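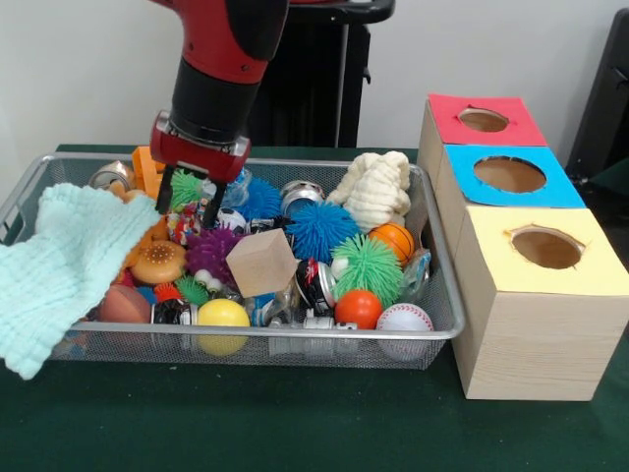
## Drip line, raised beds — Kirkville plots, low pressure at far end

**Opened:** Friday, June 11, 2021
**Logged by:** Tarun Lodhi
**Kit:** Iltex timer, Garg pressure reducer, half-inch main, drip tape on beds 1 to 6
**Status:** open, mostly better

**Problem**
Beds 5 and 6 bone dry at 7 am. Beds 1 and 2 soggy. Peppers in 6 wilting, cucumbers in 1 going yellow at the bottom. Timer says it ran the full 44 minutes.

**Tried so far**

- Timer battery swapped. No change.
- Ran it by hand, end caps off. Good flow at bed 2, dribble at bed 5.
- Filter screen full of grit. Rinsed, put back. Bit better at 4, still nothing much at 6.
- Reducer off and checked for debris — clean. Arrow pointing the right way.
- Walked the line. Found a kink under the mulch between 3 and 4, plus a split where somebody put a fork thru it. Cut out, coupler in.
- Flushed the whole main until it ran clear. Lots of brown stuff.

**After the fix**
Bucket test, same run time. Bed 6 now gives up to 73 percent of what bed 1 gives. Was nearly zero. Tape in 5 still has dead spots, emitters look crusted. Soaked one length in vinegar overnight, half of them opened up.

**To do**

- New tape for bed 5. Bolalham has the 50 foot roll, not the long one.
- Shutoff valve on bed 1 so it can be throttled back
- Hand water the peppers untill then, evenings
- Flush again next week, check screen

**Note**
Main was last flushed in May of last year going by the tag. Too long with this well water. Cucumbers — leave them alone, let the bed dry out before feeding.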